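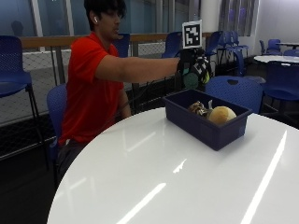
Glove on, marker card upright over the back of the hand, bin within reach.

Kakon tabletop recording kit
Kenalside part no. KK-100. In stock

Glove, marker cards and house rules for recording hand demos and hand-held gripper demos at the same table. Rules come printed in the lid, also below because people lose the lid.

What you get
Sensor glove, black with printed markers, left or right
2 marker cards with mounts
Wipe-clean rule sheet
Carry case (Mulligan, grey only at the moment)
Spare straps

Not included: bin, table, items to pick up, gripper tool. Any open-topped bin with plain sides will do. Glove cable 1000 mm, longer one to order.

Before you start
Card upright, square to the hand. If it wobbles when you shake your wrist, do the mount up again.
Look at the printed markers on the glove. Scuffed or peeling ones, swap the glove out, don't colour them in with a pen. People do.
Sleeves above the wrist. Long sleeves creep down over the markers by the end of a session.
Chairs pushed back from the reaching side.
Bags and cups off the table.
Say who is calling start and stop. One person only.

At the table
One reach, one item, one release. No swapping hands half way.
Keep the card facing the fixed camera for as much of the reach as you can. Elbow out helps.
Soft toys and balls are a good first set. Nothing sharp, nothing glass, nothing hot.
Nobody else's hands in the bin while a take is running.
Shiny tops throw back the ceiling lights. Test take first, look at it, then move the table or kill a row of lights if the markers are washing out.

Gripper tool takes
Same table, same items. Fingers clear of the jaws before the tool is switched on, and the holder keeps hold of it untill the stop is called. Wide lens picks up a lot of room, so ask everyone in it, not just whoever is sitting down. Signed consent first, then record. If somebody says no they move or you move.
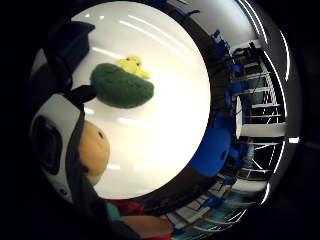 Two or more people working together
The bit we get most emails about. Zoi Karras rewrote it for this version.
Tools and gloves can share a table, but agree whose turn it is out loud.
Don't pass items hand to tool unless the take sheet says so.
Tool cameras get close to hands and sleeves. Keep badges and phones out of the way, names on badges do show up.
A take with an unplanned hand in it gets flagged and kept. Don't bin it, the reviewer decides.
Break after 35 takes. Gloves off properly, not just rested in your lap. 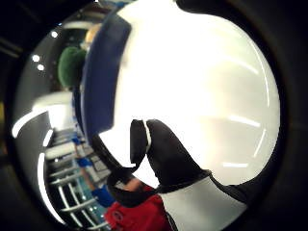

Glove at close quarters, from a gripper tool camera.

Cleaning and storage
Wipe down between wearers, no solvents. Dry flat, palm down. Cards in the sleeve, never loose in the case, corners bend and a bent card is no use. Wash liner gloves seperately.

Spares
Marker cards, pack of 2
Left or right glove
Strap set
Gurkesa mount (fits older gloves, check the screw side first)

Rule sheet last changed 16/06/2023. Next one due October. Corrections to Thabiso Rampersad, orders and returns to Fotini Papadakis. Please quote the part number.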